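December, 2:40 pm. Packing trial, box B (medium brown), bedroom staging.

Carried on from Salamatu's page. Her plan had everything going in by weight, heaviest down, which works fine until the heaviest thing is also the one that leaks. Chukwuemeka's plan was to put it all on the bed and see. We went with the bed. The striped bedspread is a terrible surface for this: it has no flat part, and small things sink into the folds and stay there. Noted for next time, as it was noted last time.

Bavwood void fill not arrived. Leung says tomorrow. Leung said tomorrow on the previous page too.

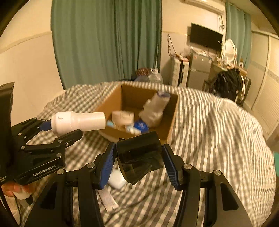

Box B on the bed, part loaded. White bottle, wrapped items, small stuff still out in front.

Tall wrapped one goes at the back, upright. I tried it on its side and lost the whole floor of the box to it. Bottles next to soft packages, never against each other. Letitz sheet says leave 6 mm at the top; I'd like to meet the person who measured that on a mattress.

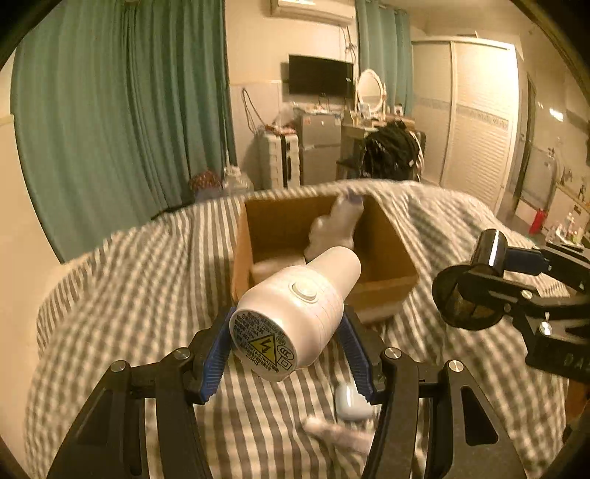

Anything electrical gets its own line on the sheet, and I'm tired of writing "white thing, round." Cenari's template has a box for it, too small to hold the word "appliance." The white cylinder has a push button on its body and a yellow lightning-bolt warning on the flat end, so down it goes as electrical, label end facing up in the box so whoever opens it sees the triangle first. SB wants the text on the label copied out in full. SB can copy it out in full.

Small white cases: bag them together or they go under the blanket. Do this BEFORE the box is open, CW.

To do:
- ask Letitz if the 2000 g limit includes the box
- find a board to put on the bed
- second roll of tape, first one has no findable end
- chase Leung again, 11 am

Sheet so far is in the blue folder, bottom half blank.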